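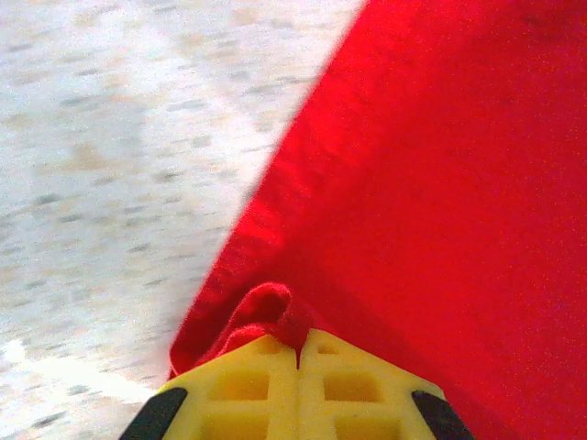 *Fingers at the edge of the red cloth.*

I've been meaning to write up the laundry task since the club picked it, and the Luvstead entry form is due in April, so this is partly for me to get the facts in order.

The task is to take clothes one at a time from a pile and put each one in a bin. No folding. The rules for the folding class came out the same week and we read them and left them alone. Last year's club tried folding at Zikport with a different arm and got a score of zero, which is still written on the whiteboard in the club room.

We drive the arm by hand to record runs, then train on the recordings, then let it try by itself. As of 30th March we have 237 recorded runs that we're keeping. There were more, but the early ones were saved with the camera clock out of step with the joint readings and we couldn't line them up again. I was the one who set the clock, so I spent an evening trying to fix them in a script. I gave up at the point where I was guessing the offset by eye for every file.

Driving is harder than it looks from the other side of the room. You have the wrist camera on a laptop and not much else, and the picture gets very red very quickly. My first runs were mostly me closing the fingers on nothing. Salim Ondieki told me to stop aiming for the middle of the cloth and look for an edge or a thick part that stands up a little. Flat cloth slides out from under the fingers. A fold gives them something to close on.

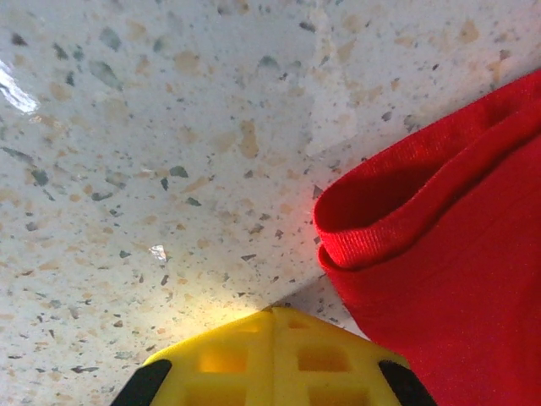
*The ribbed band. Thicker than the rest, and the part I go for now.*

The ribbing helps me as a driver. I don't know yet if it helps the model. We argued about this for most of a meeting. If every driver goes for the ribbing, the model may only learn ribbing, and the judges bring their own clothes. They could bring pillowcases. So now there is a rule that you have to grab a plain part on every other run, and you write down which it was in the log. The log is a shared spreadsheet called Faltitz, after a joke from before I joined.

The other problem is the lights. The surface is pale and speckled and a bit shiny, and it picks up glare that shifts as the arm moves. We talked about laying something dull over it. I was in favor. The vote went against me on the grounds that we don't get to choose the table at Luvstead, and I have come around to that, mostly.

Training runs overnight on the desktop we call Koech. The version from last week trained for 2,681 steps before the disk filled up and it stopped. We tested what we had anyway. Out of 33 tries it got the cloth into the bin on 3. All of those started with the cloth in nearly the same place, so I wouldn't read much into them. When it missed, it usually came down too far to one side, closed, lifted, and went over to the bin as if it had something. Then it opened very carefully and let go of nothing.

I put those numbers in a short post on the club page.

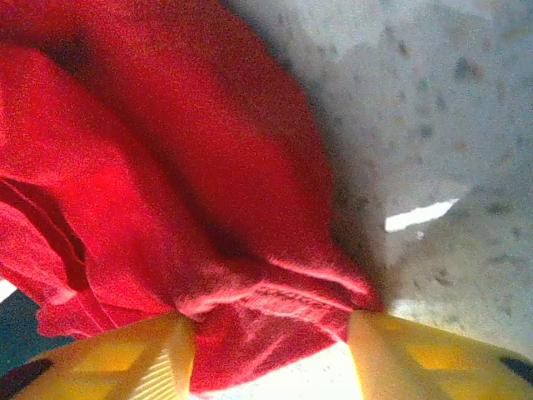

Salim Ondieki replied that the number I should be reporting is how often it gets a grip at all, and that dropping the cloth on the way over is a separate fault and ought to go in its own column. He also asked how many of the misses began with the fingers already closed.

I didn't know, so I went back through the test recordings. It was a lot of them. The model was coming in closed and opening late, and on some tries it never opened. I think that comes from us. Several of us keep the fingers shut on the way in because it feels safer, and open them at the last second. If that last second is short in the recordings, there isn't much there to learn from.

The new rule is to open well above the cloth, wait a moment, and then come down. It makes each run slower and a bit boring to drive. I did a batch this way yesterday and my thumb is sore from the controller.

We have also started leaving more than one thing out. The red cloth by itself was fine for learning to drive, but the task is a pile.

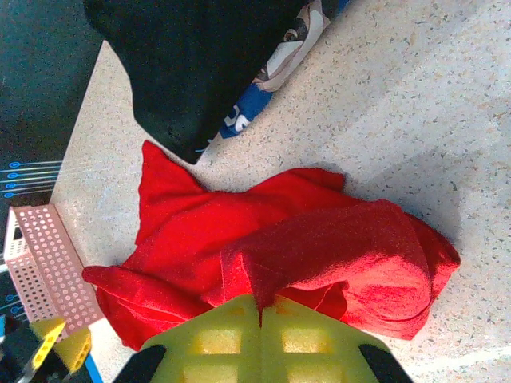

With other fabric nearby, the thing I worry about most is pulling up two pieces together. The rules count that as a miss even if both of them land in the bin. We don't have a good answer. One idea is to lift a short way, stop, and give a small shake before going on. Another is to do nothing about it and collect more runs with clothes touching, which is cheaper and probably what we'll do first.

Before the next training run I still have to:

- clear the old checkpoints off Koech
- add the grip column to Faltitz, and a separate one for drops
- go back and mark which kept runs came in with the fingers closed
- ask Luvstead what size the bin is

The last one matters more than I expected. Our bin is the recycling tub from the club room and it's very wide. If theirs is narrow, a long sleeve hanging over the side might not count, and then we'd need to start recording the drop properly too. I've sent the email and will put the answer in the comments when I get it.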